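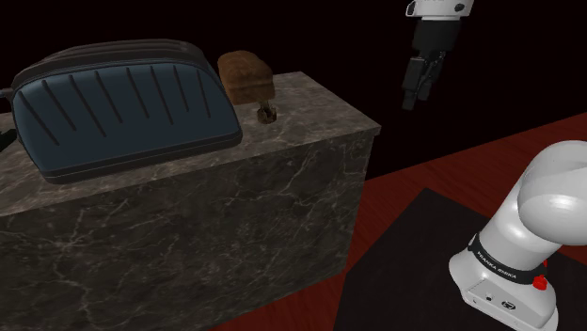

Toaster on a marble counter, computer render

Fodby: Kitchen Sets Expansion (PC download)

Fodby is a calm building game by Droto, a small studio in Serirville. You receive old houses, you repair them, and you give them to new families. The Kitchen Sets Expansion adds 17 new kitchens to the base game and more than 200 objects to put inside them.

You need the base game to play this expansion. It is not included in the price.

What is new
17 kitchens, from a narrow galley to a farmhouse kitchen with two ovens
New street: Pickering Lane, with 7 houses to repair
Counter tops can now be cut to any length
Appliances can be painted in any color you have unlocked
Co-op for 2 players, online or on the same computer

Pickering Lane opens after you finish the third house of the main story. If you already passed this point in your save, the street will appear on your map the next time you load the game. Old saves from before the April update must be opened one time in the base game before you install the expansion.

The co-op mode works only when both players own the expansion. The progress is saved for the host. The guest keeps the money and the paint colors, but not the houses.

System requirements
Windows 10 or newer, 64-bit
8 GB memory
Graphics card with 4 GB
Disk space: 1454 MB, in addition to the base game
Controller is supported, but mouse is recommended for the cutting tool

Languages
English, German, French, Polish, Danish. The voices are in English only.

Delivery
You receive the key by e-mail after the payment is confirmed. Please check also the spam folder. The key can be activated one time and it cannot be returned after activation.

Release date: Friday, August 4, 2023
Developer: Droto
Type: Expansion, download only
Players: 1 to 2

Customers also looked at
Fodby base game
Fodby Soundtrack
Fodby Garden Pack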